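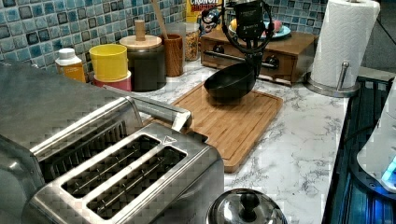
Close view, pan held above the back half of the cutting board.

Gripper comparison, Siltmont kitchen counter
Gallery by Svitlana Fedoruk, Drorville workshop

The counter is our standard layout for comparing end effectors on household items. Two sets of fingers, the stock pair and the Pasichnyk pair, are run on the same arm with the same controller settings. Each set gets 300 attempts per item, spread over 4 items, and the closing force is left unchanged between them. Logs are kept for every attempt, including those stopped by the operator.

The close view is used to judge how a held item sits in the fingers. Reflections from the toaster top and the pot lid are the main trouble for the depth estimate at this angle, and the blocky texture on the metal gets worse at higher compression.

Overhead view
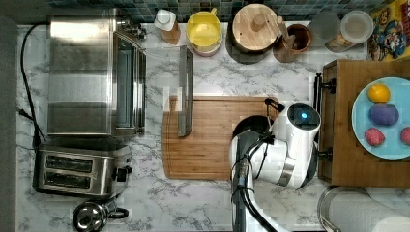

Notes on the overhead view

Arm reaching in over the board, gripper extending to the upper left. The wrist and forearm hide the lower right of the board, so grasp points there are taken from the close view only. Givutus calibration file 123 applies.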